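WIMTON, January: Likent, the bedding and home textile company based in Wimton, will open its second store next month in the Flores district of Plernmont. The store takes over a former hardware shop and will carry the full range of duvets, sheets, pillows and blankets.

The new location will employ eight people, four of them full time. Hiring is under way, and applications are being taken at the Wimton store and by mail.

"Customers from Plernmont have been driving 40 minutes each way to see us," said Chrysoula Papadakis, general manager of Likent. "They want to feel the fabric before they buy. Now they can do that close to home."
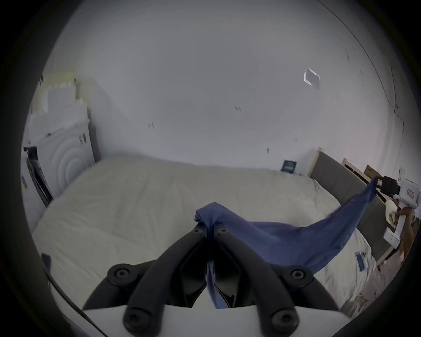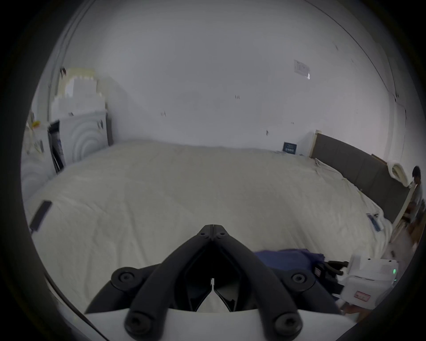
Blue cloth on and above a large bed.

The Flores store will also offer a take-back service for worn bedding. Customers may bring in clean sheets, duvet covers and pillowcases of any make and receive credit toward a new set. Items in good shape will be passed on to local shelters. The rest will be sold to a textile recycler and cut down for wiping cloths and padding. Pillows and mattress toppers can't be accepted.

Likent began the service in Wimton last fall and took in 200 sets by the end of the year.

Opening hours will be 10 a.m. to 6 p.m., with a later closing time of 8 p.m. in the two weeks after opening. Parking is behind the building and is entered from the side street. Delivery within Plernmont will be free on all orders during the first month. Orders already placed through Wimton can be switched to pickup in Flores on request.

Gift cards bought in Wimton will be valid at both stores.

**Press contact:** Chrysoula Papadakis, Likent, Wimton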